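Rotular prazos de validade na despensa: o que mudei este ano

Mantenho um inventário da despensa desde que mudámos para a casa atual. A primeira versão era uma folha de cálculo com três colunas (artigo, quantidade, data) e durou até perceber que a coluna da data misturava duas coisas diferentes: "consumir até" e "consumir de preferência antes de". A primeira é um limite de segurança, aplicado a produtos muito perecíveis. A segunda é uma indicação de qualidade. Um pacote de arroz que passou a data preferencial continua, em regra, utilizável se a embalagem estiver íntegra e o produto não apresentar alterações. Carne picada fora da data limite vai para o lixo.

Na revisão de junho o inventário tinha 205 linhas. Separei os dois tipos de data em colunas distintas e o resultado foi imediato: 86 linhas tinham apenas data preferencial e estavam marcadas a vermelho sem necessidade. A regra de formatação condicional tratava tudo da mesma maneira. Passei a usar vermelho só para a data limite e amarelo para a preferencial, com uma antecedência de dois dias no primeiro caso e de um mês no segundo.

A ordenação física segue o princípio habitual: o que expira primeiro fica à frente. O problema é que as prateleiras da despensa são fundas e a reposição obriga a tirar tudo. A Gemma Fabbri, que trabalhou em logística na Holanda, sugeriu-me repor por trás, com a prateleira afastada da parede. Não é viável aqui, porque a estante está aparafusada. Optei por tabuleiros estreitos, um por categoria, que saem inteiros. Repõe-se atrás, volta-se a encaixar.

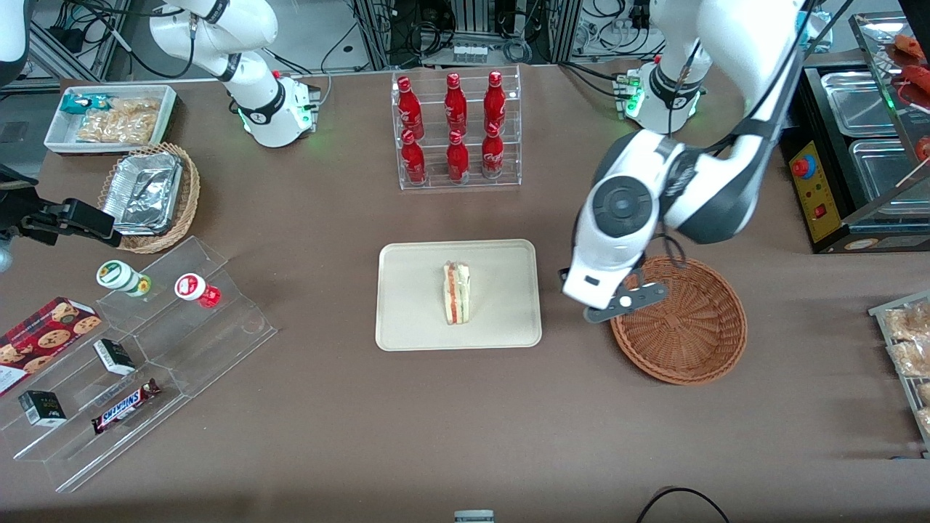 Quanto às etiquetas, testei dois suportes. O papel autocolante comum perde aderência no congelador ao fim de poucas semanas, sobretudo em caixas de polipropileno com condensação. A fita de pintor aguenta melhor se for aplicada com a caixa seca e à temperatura ambiente, antes de congelar. Escrevo com marcador permanente de ponta fina, no formato ano-mês-dia, que ordena corretamente tanto na folha como a olho. Na caixa vai sempre a data de congelação e nunca a data original da embalagem, que fica registada só na folha.

Os produtos abertos foram a parte mais difícil. A data impressa deixa de ser válida a partir do momento em que se abre a embalagem, e a indicação "após abertura, consumir em x dias" costuma estar em letra muito pequena. Acrescentei uma coluna para a data de abertura e outra para o prazo em dias; a folha soma as duas e usa o menor valor entre esse resultado e a data impressa. A fórmula é trivial. O que falha é o registo: com as natas e o molho de tomate esqueço-me em quase todas as semanas. Deixei o marcador preso à porta do frigorífico e melhorou um pouco.

O Nektarios Koutsoukos perguntou-me por mensagem se não seria mais simples ler os códigos de barras. O código que vem na maioria das embalagens de mercearia identifica o artigo e não traz a validade. Existem códigos bidimensionais que podem incluir lote e data, mas nas minhas compras ainda são raros. Continuo portanto a introduzir as datas à mão, à segunda-feira, depois de arrumar as compras.

Limites atuais do sistema: as especiarias não estão incluídas, os ovos estão mas com uma única linha por caixa, e os frascos de conserva caseira têm apenas a data de preparação, sem prazo calculado. Para estes últimos não encontrei um critério que me satisfaça, dado que o prazo depende da acidez e do tratamento térmico e eu não meço a primeira. Guardo-os no frigorífico e em quantidades pequenas.

Falta também rever a prateleira de baixo, onde estão as farinhas. A integral rancifica mais depressa do que a branca e estão ambas com a mesma antecedência de aviso. Vou baixar o prazo da integral e passar metade para o congelador, se couber.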